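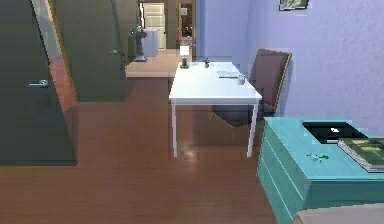

Figure 4. Hinged internal doors with lever handles, shown open.

4. Fitting the Adton door contact

4.1 Before you start

The Adton contact is a two-part wireless sensor. The larger part (the transmitter) goes on the door frame and the smaller part (the magnet) goes on the door leaf. It is suitable for hinged internal doors of timber or composite construction. For steel doors, use the spacer kit described in section 7.

You will need a pencil, a spirit level, a small crosshead screwdriver and a clean dry cloth. Fitting with screws also calls for a 2 mm drill bit.

The Flultivberg hub must be powered and its status light must be steady green. If the light is flashing, return to section 2 and finish the hub set-up first.

Note: Pair each contact before fixing it in place. The pairing button is on the back of the transmitter and cannot be reached once the unit is mounted.

4.2 Pairing

1. Pull the plastic tab from the battery slot. The transmitter light flashes red twice.
2. On the hub, press and hold MENU until the display reads ADD.
3. Within 15 seconds, press the pairing button on the transmitter.
4. Wait for the hub to sound one long tone. The display shows the next free zone number.
5. Write the zone number on the label supplied and stick it to the inside of the battery cover.

If the hub sounds three short tones, pairing has failed. Remove the battery, wait one minute and repeat from step 2. Units bought as part of the Mavwood pack are paired at the factory and already carry a zone label.

4.3 Choosing the position

Fit both parts at the top of the door, on the side furthest from the hinges. The arrow on the magnet must point at the arrow on the transmitter. With the door closed, the gap between the two must be no more than 15 mm.

Where two doors open close to one another, swing both through their full travel and check that neither leaf can strike a sensor on the other frame. Keep the magnets of neighbouring contacts at least 230 mm apart — a stray magnet can hold a zone closed when its own door is open.

Do not fit the transmitter within 127 mm of a metal door closer.

4.4 Fixing

1. Wipe both surfaces with the dry cloth. Do not use polish or solvent.
2. Close the door and mark the position of both parts in pencil.
3. Peel the backing from the transmitter pad and press the unit to the frame for one minute.
4. Fix the magnet to the door leaf in the same way.
5. Open and close the door five times. The transmitter light should flash once at each opening.

CAUTION: Adhesive pads reach full strength after 24 hours. Do not slam the door during this period.

CAUTION: Do not drill into a fire door or its frame. Drilling may affect its rating. Use the adhesive pads only.

4.5 Testing the zone

1. Set the hub to TEST.
2. Open the door. The hub should show the zone number and sound a short tone.
3. Close the door. The zone number should clear within two seconds.
4. Press MENU once to leave test mode.

If the zone number does not clear, measure the gap again. If the gap is correct and the hub shows fault code 847, the battery is low or has been fitted the wrong way round — see section 9.

Document revised December 18, 2022. Text: Boyang Yan. Technical check: Hongjun Hao.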